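I paid $145 for a tube of hand cream in January. A prescription cream, to be fair, for the eczema that shows up on my knuckles every winter and stays until the daffodils. But still. It was a tube the size of my thumb, and the woman at the register said the number so gently that I knew she'd had practice.

So I did what everybody does now. I went and sat in my car with my phone and looked for a coupon. And there it was, same cream, same pharmacy, same parking lot -- $9 less on one card, a lot less on another, and on a third (this one is called Dirneo, and I'd never heard of it before that Monday) the price dropped by more than half. I walked back in, and the same woman typed in a string of numbers, and the price changed. She didn't blink. I was glad, and then I was mad for the whole drive home.

My gripe is with the whole idea that a price should depend on whether you thought to look. My neighbor Elsie Oakley is a smart person who ran a school office for years, and she has been paying full freight for her eye drops because she thought those cards were a scam. I can't blame her! They look like a scam. They come in the mail next to the gutter cleaning flyers, they have a made-up sounding name, and they promise you up to some huge percent off, with the "up to" in tiny print.

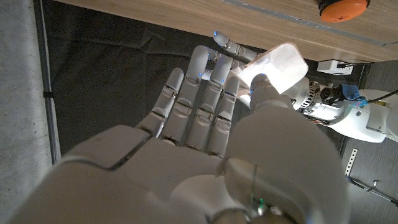 A robotic hand with small blue lights at its joints.

My friend Svenja Hamann works behind a pharmacy counter, and we've argued about this over more than one dinner. She says the cards help a lot of people without insurance, and she's right, and I used one, so who am I to talk. But she also says she spends a chunk of every shift running one card after another for people while the line backs up to the greeting cards. She went to school for this. She'd like to be telling somebody not to put a steroid cream on their eyelids, and there she is playing the slot machine for them.

Then there's the insurance part, which I still don't fully get. When I used the coupon, I wasn't using my insurance, so what I paid didn't count toward my deductible unless I sent in a form. I did send in the form. It came back asking for a receipt, which I had stapled to the form. Plenty of people would give up right there, and I almost did.

What I'd like is pretty plain. Put the cash price on the shelf or on a screen, the way they do with the shampoo. If there's a discount the store will take from anybody with a code, just give it to anybody. And have the doctor's office bring up cost before the prescription goes out, even if it's a clumsy two-minute talk. Mine never had, so at my last visit I asked. She looked it up on the spot and found an older ointment that's greasy as all get-out and costs $9.

I've been using it for a couple of weeks now. It ruins my phone screen and I have to sleep in cotton gloves, but my knuckles look okay. The expensive tube is still in the bathroom drawer, half full, and I'm saving it like it's good perfume. Elsie has a Dirneo card in her purse now, by the way. She made me write the number on the back of an envelope too, in case the first one gets lost.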